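Clurley Mending Hall Opens Its Doors for a Bigger, Longer Repair Season

Free tables, more machines and a new evening session for anyone with a torn shirt

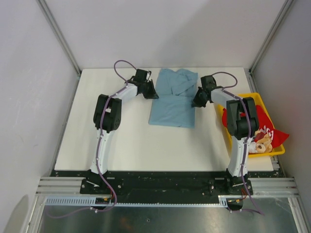 CLURLEY, Tue 8 January – The Clurley Mending Hall will begin its new season this month with longer hours, a second room and a program of workshops that runs right through to the end of May. Entry is free, as it has been since the first session, and people can come along with a single sock or a whole bag of clothes. A typical job begins the way many begin at the hall, with a rumpled piece of light blue cloth put down on a plain white tabletop, where the folds can be opened out and the damage found before anyone reaches for a needle. From there it might be a five-minute job or it might take three visits, and both are very welcome!

The hall occupies the old drapers' building on the corner opposite the Clurley post office. It was built in 1933 and has been a fabric shop, a dance school and, for a long and dusty stretch, a furniture store. The original cutting counter is still there, brass rule and all, and regulars have strong feelings about who gets to use the end nearest the window. The timber floor was sanded and sealed over the winter break, so the new season starts without the splinters (and without the mat that everyone tripped on).

Last season the hall saw 300 garments mended, a record for the program. Jeans made up the biggest share, mostly knees and inner thighs, followed by school uniforms, work shirts and a surprising number of dressing gowns. There was also a tent, a set of theatre curtains from the Tamayo Players and one very old kite, which came back at the end of the season to have its tail lengthened.

"We love seeing people hold up something they were about to throw out and realize they can wear it again on the weekend," the hall said in a statement. "Some of them have never threaded a needle before. By the second or third visit they are showing the next person how to do it, and that's the part we look forward to most."

What's new this season

The biggest change is the second room. The former stockroom at the back has been cleared, painted and fitted with long benches made by Trimovwood, a joinery workshop two streets away. The benches are standing height, at the request of people who cut patterns and were tired of bending over. Low tables and chairs remain in the front room for hand sewing, darning and sitting down with a cup of tea.

The stockroom will also house the button collection, which has outgrown its drawers. Buttons are sorted by colour and then by size, and visitors are welcome to rummage as long as they put the tins back in order. The greys are always in short supply. Anyone with a jar of grey shirt buttons at home is warmly encouraged to bring it in.

Thursday evenings join the timetable as well. Until now the hall has opened only in daytime hours, which made it hard for shift workers and parents of school-aged children to get there. The evening session will run for three hours, with machines available for the whole time and a short demonstration at the start. Topics for the first few evenings include replacing a zipper in a winter jacket, turning a worn collar, taking up trousers with a blind hem, and darning a sweater elbow in a colour that doesn't match on purpose.

A beginners' course will run alongside the drop-in sessions. There are 54 places, split into small groups so that everyone gets time at a machine. Each group meets for six weeks and works on clothing from home. By the last week, learners should be comfortable with a running stitch, a backstitch, a ladder stitch and a simple patch, and should know how to wind a bobbin without bad language.

Laundry night returns

Back by popular demand is laundry night, a relaxed talk on washing, drying, folding and storing clothes so that they last. It covers how to read care labels, how to treat a grease spot on cotton, why wool sweaters are better off folded than hung, and how to check seams while you fold. Last season's talk was so full that people sat on the stairs, so this year it moves to the larger front room and will be held twice.

There will be a folding table to practise on, and people are asked to bring one item that always defeats them. Fitted sheets are expected in large numbers.

Scraps, offcuts and the big quilt

Fabric too far gone to wear will find a use in the hall's community quilt. Visitors can cut a square from their own scraps, stitch or write a few words on it, and add it to the pile. Cotton and linen are easiest to work with, though denim squares will go into a heavier picnic blanket being pieced at the same time. Both will be shown in the front window in May before going to the Clurley library, where the quilt will hang in the children's corner and the blanket will be lent out like a book.

Smaller offcuts go to Filtumix, a local upholstery studio that shreds them for cushion filling. The studio has offered a free footstool workshop in return, with dates to be posted on the hall door.

Coming along

No booking is needed for drop-in sessions. Please bring clothes clean and dry, and bring matching thread if you have it. Machines, scissors, pins, irons and a good range of thread are provided. Sewing machines from home are welcome too, especially the ones that have been making that noise.

The beginners' course costs $60 for the full six weeks, including a small sewing kit to keep. Free places are set aside in every group for anyone who would find the fee a stretch, and there are no forms to fill out. Just ask at the counter.

The hall is wheelchair accessible from the side lane, and the new room has a wide door and adjustable lamps. Children are welcome with an adult, and there is a box of felt, blunt needles and large wooden buttons to keep small hands happy.

Registration for the course and the full season timetable are available at the Clurley Mending Hall front counter during opening hours. Media are welcome at any drop-in session and are encouraged to bring something that needs mending.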